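Gorell DG-4 Door Interface Module
Product page / Safety and service notice, 25 July 2019

The DG-4 connects a mobile robot or automated cart to a powered or electrically locked door. It reads the door contact and the lock contact, and issues a release request to the building's access controller. The vehicle may enter the opening only while the module holds its CLEAR output high.

Part number: 1498-DG
Supply: 24 V DC
Inputs: door contact, lock contact, external stop
Outputs: CLEAR (safety relay), REQUEST (dry contact)
Price: $363, cable set not included

Known fault: CLEAR output held after door closes

Gorell has confirmed a fault in modules with firmware 2.3 and earlier. If the lock contact chatters as the door returns to its frame, the input filter can latch the last valid reading. CLEAR then stays high with the door closed and locked. A vehicle waiting at the threshold treats the opening as free and drives into the door leaf.

The fault was reported from the Truvton site, where a cart struck a closed glass door at low speed. There were no injuries. The glass was replaced. The module log showed 23 contact changes in the final second of door travel. Bench tests by Mirzaei reproduced the latch on two further units.

Glass doors need extra care. Optical distance sensors can read through dark or reflective glass, or return the range of a reflected object, and should not be relied on as the only backup to the door signal.

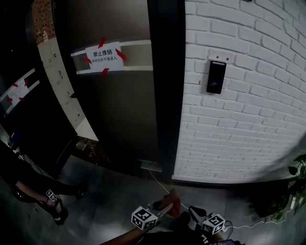
Dark glass door with frosted band and paper sign; access control panel on the wall to the right.

Affected units

Serial numbers ending in 251 or lower, all hardware revisions. Units supplied as part of the Endora dock kit carry the same firmware and are affected. The firmware version is printed on the inside of the cover.

Required action

Stop automatic door passage on all affected units. Set the vehicle controller to wait for operator release at each door. Install firmware 2.4, then cycle the door ten times and confirm that CLEAR drops on every closing. Record the result in the service log.

If CLEAR stays high at any point in the test, remove power from the module and return it for exchange. Do not bridge the lock contact or lengthen the filter time to hide the chatter.

Keep cables clear of the threshold and the door swing. A cable caught under the leaf can prevent full closing and produce the same chatter.

Firmware 2.4 is supplied free of charge. Exchange units ship with the new firmware installed and a replacement cover label.

Related items: DG-4 cable set, DG-4 wall bracket, Endora dock kit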